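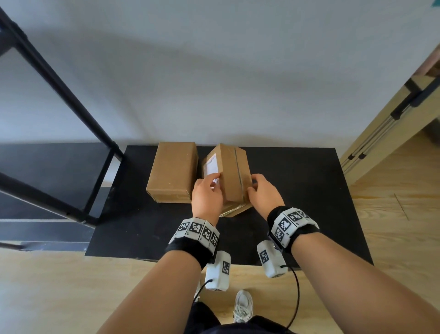 Two cardboard boxes on a black table, one of them in hand.

Moved my mail-order seed business across the state in November. Some notes on shipping small orders, for anyone starting out.

1/ I sell beans, squash and a few peppers. A normal order weighs less than a paperback. For my first 2 years I put everything in boxes anyway and paid for it.

2/ Most of my orders now go in padded envelopes. Beans can take it. Squash seed mostly can. Garlic can't, so it still gets a box.

3/ I bought 600 boxes in one size from Griffiths when I started. Wrong size. Too tall for garlic, too narrow for anything else. I'm still using them up.

4/ Weigh the packed order, tape and all. My old listings used the weight of the seed alone and I was short on postage all spring.

5/ Put a second copy of the address inside. Josefina Jara told me to do this and I ignored her until a label came off a package going to Trusbridge. It came back to me 322 days later, opened, with no note.

6/ Write the variety on the packet in pencil. Marker fades in a window and customers leave packets in windows.

7/ Don't ship in a hard freeze if there are live bulbs in the order. Dry seed is fine. I email people and hold the bulbs until it warms up. Two have complained so far, both politely.

8/ Someone asked about stock. I have plenty of Lestitberg pole beans, not many peppers. The long red squash is gone until fall. Maite Miranda is growing it out for me this year on the lower field, away from the pumpkins.

9/ Orders placed by Jan 14, 2024 are packed. Anything after that is in line. If your address changed over the holidays, reply to the order email and not here, I lose track of messages on this site.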